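The road to Cirnine

My aunt left me the house at Cirnine and a set of keys on a loop of string. There were nine of them. The solicitor in Caruso didn't know what any of them opened, and he charged me 226 for saying so.

I got off the bus at the bottom of the hill in the early afternoon. The driver said he no longer went up. He said it was the turning circle at the top - a bus had got stuck there one September and the company had never forgiven it. I put my bag over my shoulder and started walking.
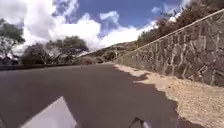 My aunt had walked up beside that wall for 50 years, usually with shopping. As a child I was told to keep close to the stones and listen for the Gindis van, which delivered paraffin and took the bend too fast. I kept close to them now. My shoes filled with grit and I stopped twice to empty them.

The house was smaller than I had allowed for. The first key fitted the front door, and the second fitted it too. So did the next six. She had lost her key often, it seemed, and had kept finding it again.

The last one was short and thick. I tried it on the shed, the cellar and the meter cupboard, and then I sat down on the step and ate my sandwich. There was plenty of daylight left, and I hadn't yet been upstairs.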